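Flulemard shared workshop, Ukham
29 July 2023
Prepared by the build group for the Mandagi small grants fund

Progress report 2: bin-picking cell

The arm and gripper are mounted at the bench and have been running since June. Work in this period covered cable routing, the grasp list and the bin itself. Spending remains within the second instalment, and no change to the budget is requested.

The cable run was redone twice. The first version pulled tight when the wrist turned past its mid position - the controller stopped the arm each time, and no parts were lost. The present run is longer, tied at intervals and looped beneath the orange joint. It still hangs lower than we would like and hides part of the bin from above. A shorter bracket has been ordered from Zaltano, with delivery quoted at 3 weeks.

Grasp trials now use mixed household and garden items in place of the plain blocks described in our first report. Flat and thin-handled items are the harder group. The current approach is to come down on the narrow end and close across it.

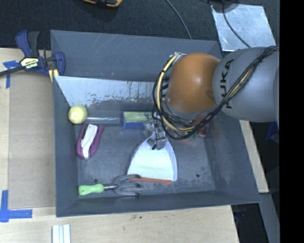

Fig. 1. Gripper at the narrow end of the dustpan, hand fork alongside. Bin clamped at the rear left corner.

Of the 47 grasps logged on handled items, 10 failed. Most failures were slips during the lift, and the remainder were stops caused by contact with the bin wall. Round items gave little trouble unless they had rolled into a corner, where the fingers cannot open fully.

The bin floor is scratched and worn in places. It is sound and will not be replaced under this grant, but the pale marks upset the height readings and a matt liner will be tried.

Outstanding for the next period: fit the bracket, repeat the handled-item trials with the liner in place, and write up the wiring so that other members can service it. The safety check by the workshop is booked and must be passed before the arm is run at full speed.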